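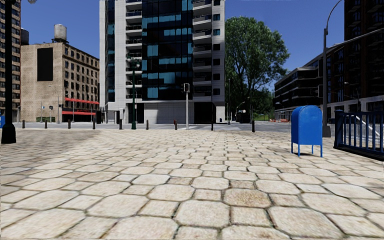
Farko wrote in to ask whether a camera comparison done in simulation is worth anything once you bolt the thing to a real mobile base. Fair question, and the short reply is yes, for choosing a lens and a controller. For final calibration you still need the hardware.

Prulholm Camera Trial Kit
Listed April 12, 2020

The Prulholm kit lets you try camera and controller pairings on a simulated delivery base before you buy either one. You load a city map, pick a camera, pick a controller and drive. We have been running it on the plaza map all month and I keep finding excuses to go back to it!

The plaza is a great test for cameras. Deep shade on the left side, bright sun in the middle, and paving with a strong repeating pattern that gives visual odometry plenty to chew on (and sometimes plenty to get wrong). The bollards along the far edge and the thin legs on the blue mailbox are good checks for small obstacles. Our narrow lens picked up the mailbox legs early and lost them in the turns. The wide lens kept them the whole way, with softer edges.

What's in the kit
2 camera models, wide and narrow, each with adjustable exposure
Controller profiles for Droravwood and Priedītis boards
20 driving routes, 9 of them on paved squares
Run logs you can play back side by side

On the controllers: Droravwood is the smoother of the pair and takes corners beautifully. Priedītis reacts faster when exposure jumps between shade and sun, and I like it more every time I use it, though the default gains are too hot for a small base. Turn them down before your first run. We logged 138 runs between the two and the replays are really fun to watch with both paths overlaid.

Please note
Auto exposure is off when you first open a route. Switch it on under Camera, Light.
Camera noise is set per route and does not carry over.
Arm and gripper models are sold separately and share the same log format.

Works with: Droravwood and Priedītis controller files, current versions
Delivery: download
See also: Prulholm Route Editor, Prulholm Depth Add-on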